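Urodeck opens a lamp library, and you can borrow from it for nothing

I've wanted to write this one since July. From the end of this month Urodeck is going to lend lamps. Proper ones, for bedsits and box rooms and that one gloomy corner by the sofa, and all you need is a library card and a way of getting the thing home on the bus (we do have bags!).

I'm Tegwen Rosser and I look after lending at Urodeck. Until now that has meant sewing machines, carpet cleaners and a great many folding chairs. Last year we made 2,710 loans, and the question I got most often at the desk was whether we had "just a lamp, for a bit". People moving into a first flat. People with a baby due, or a parent coming to stay. We had one, with a wobbly neck, and it was always out.

So we asked for lamps, and lamps came. Sixty of them are ready for the first day, sorted into table lamps, desk lamps and the tall ones, with more on the shelves waiting for a shade or a new plug. Danish Ansari has been doing the electrical testing, and I've learnt more about fuses from him than I ever meant to. Anything that doesn't pass goes for parts.

You can keep a lamp for 3 months and renew it if no one else is waiting. There's no deposit. We'd like it back with its shade, please, and the flex coiled loosely instead of wound tight round the base (my one bit of nagging). Power strips can be borrowed too, one to a household.

Siyabonga Jacobs, who chairs Urodeck, put it like this: "A flat with one bulb in the ceiling is a hard place to spend an evening. This is a small thing we can fix."

The shades are a story of their own. Setsuko Okabe is running a Saturday morning table where you can re-cover a tired drum shade with your own fabric. Bring half a metre of cotton and an old shirt to wear, as the glue gets everywhere.
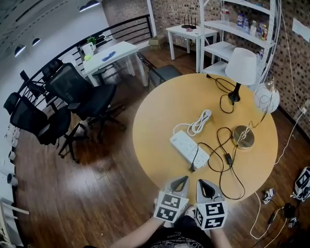 URODECK LENDING ROOM, 19 October 2022

We've been getting the lamps out on the round table to see which ones look nice together. I'm very taken with the brass one with the swirly white glass shade, and I've already been told I can't reserve it. The white drum shade on the black base is more my budget at home, and would suit a desk or a bedside. Cables are the untidy part of this job, as anyone who has ever owned two lamps will know!

If you have a lamp to give, bring it in during opening hours with its plug still on. We can't take anything with a cracked base or a bare wire, and we've got plenty of clip-on spotlights, thank you.

Press enquiries and offers of bulbs to Tegwen Rosser at the Urodeck lending desk.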